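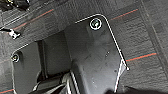

Count the Degrees, Then Count the Minutes

College athletic departments like to report the graduation rate of their scholarship players. It is a useful number and an incomplete one. It records whether a student left with a degree. It says nothing of which degree, or of what the student wanted to study on arrival.

I taught statistics at Rosser College for long enough to see both ends of this. Rosser is a small place with roughly 2,000 undergraduates, and its football and track squads make up a noticeable share of any first-year class. The graduation rate for athletes there is good. The range of subjects they graduate in is narrow, and the timetable explains most of it.

Laboratory sections in chemistry and biology run from two until five. Practice starts at three. A player who wants a science degree must either miss practice on lab days or wait for the one morning section, which is usually full by the time the second-year students register. Coaches do not forbid the afternoon section. They do keep a record of attendance, and they choose the team from it. A student of 18 can work out what that means without being told.

The usual reply is that athletes choose their own subjects and that some degrees simply suit them better. I accept that part of the pattern is preference. But preference can be measured before the season begins, by asking on the admission form and keeping the answer. Trakov State did this for three entering classes. The forms were then filed and, as far as I can discover, never compared with the degrees awarded. The comparison would take a clerk an afternoon.

There is also the matter of travel. When Rosser moved into the same conference as Ninlow, the away trip became a 45-minute drive followed by a flight, where before it had been a bus ride up the valley. Friday classes went first, then the Wednesday evening seminars, as midweek fixtures were added in the spring sports. The move was approved on the basis of gate income. The paper put before the faculty had a page on hotel costs and no line at all on missed teaching.

My proposal is modest. Every college that grants athletic scholarships should publish, each year and by sport, the intended subject of each entering group, the subject in which it graduated, and the number of class hours lost to travel and practice. Small squads can be combined to protect privacy. No new staff are needed – the registrar already holds two of the figures, and the travel office holds most of the third.

Some athletic directors will object that such tables invite unfair comparison. Win and loss columns do the same, and they are printed every week.

A scholarship is an exchange. The college states its side in terms of fees and board, to the nearest dollar. It should state the hours as well.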